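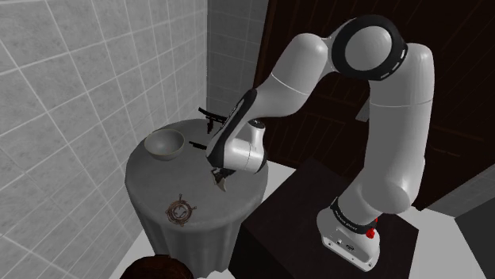
Ismail asked in our group chat why we pay for a simulator kit at all, if the free ones also have a robot arm and a table. It was a fair question and our report tries to answer it.

Print | E-mail
Reading time: 2 minutes
Filed under: Student Projects, Robotics

We tested the Sesura kit from Plondel during the autumn term. The kit gives a simulated arm, ready rooms and a set of objects to pick up and put in a bowl. Installation was easy, but the manual is short and some menu names are different from the manual.
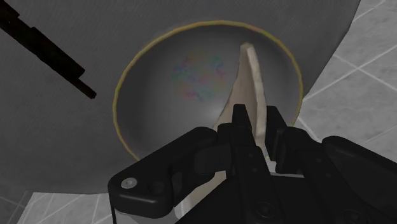
The second camera view, close to the gripper, was the most useful for us. Thin and curved objects are harder to set up than round ones, and the grip settings need patience. We planned some 40 trials for each setting. The student licence allows 1,000 runs, enough for our course. We will continue with the kit in February.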